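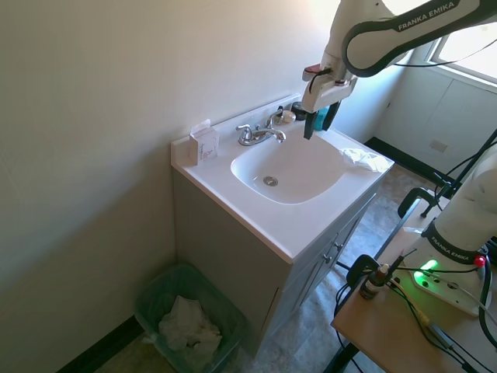
Bathroom corner, vanity with the cloth on the right of the counter and the green bin on the floor.

December 14, 2024

Job 3845, bathroom corner at Sulemana, counter clearing and wipe-down. Ladi Nwachukwu was in for the first half, I did the rest. Usman Abbasi has the key to the supply cupboard if anybody needs more cloths.

Started on the list left over from September. Most of it was about the counter: what lives there, what gets put away, where the used paper goes. We had been doing it differently every time and the notes were hard to compare. Agreed with Ladi on one order and wrote it on the sheet in the cupboard door. Small bottles and jars go along the back first, then loose paper comes off, then the front edge, basin last. Tap handles get done with the basin. Soap dish stays by the tap.

The bin is the thing that needs sorting. It is full of paper towels, heaped up, and it sits in the corner to the left of the cabinet where you can easily go a whole morning without looking at it. I would like a larger one but Ladi thinks a larger one would stick out past the cabinet. Will measure. For now: whoever finishes the session empties it, and puts a new liner in if there are any left.

Cloths and tissues got mixed up in the sheet again. Please write "cloth" for the ones that go in the wash and "tissue" for paper. Two entries from last time just say "white thing", no use to anyone.

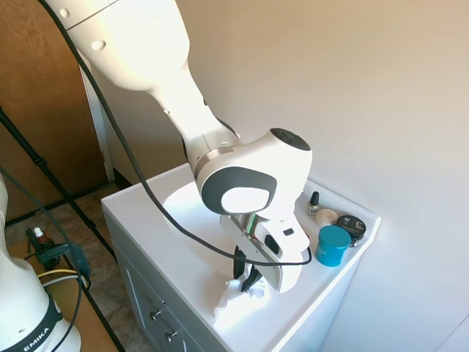
Tissue pinched between the black fingers, on the counter. Jars and small bottle at the back right.

Tissue is more awkward than cloth. It doesn't hold a shape, and when it has been screwed up once it won't lie the same way again. Tried folding it in quarters before putting it down and that made it too neat to be any use. Went back to crumpling by hand. The back right corner is a good place for the jars, out of the way of the front edge, although the labelled one should be turned so that the label can be read from the door.

Floteo box arrived, tissue only, no cloths. The slip says 464 sheets per pack, I haven't checked. We got through nearly 800 last month, so one pack won't last. Breltik surface spray is running low as well, Usman to order. Code is on the Gratix account page under cleaning.

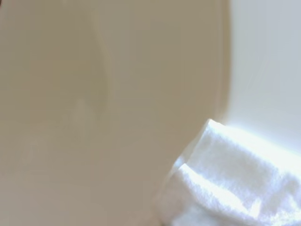
Wiping marks are still the main complaint. After a clean the light colours look fine from standing height, and then you get down close and find what you missed. Usman says to wipe in one direction and finish with a dry cloth, and I think he is right, but we haven't kept to it. On the smooth beige surface there is a small pale patch, hazy at the edges, that could be a smudge or could be only a reflection. I can't tell from the picture, so I've put it on the sheet with a question mark. Next session check it with the lamp held low to one side, before any spray goes on.

Still to do:
Measure the gap left of the cabinet for a bin.
Cloths, ask Usman.
New liners.
Copy the order of work from the cupboard door into the front of this book.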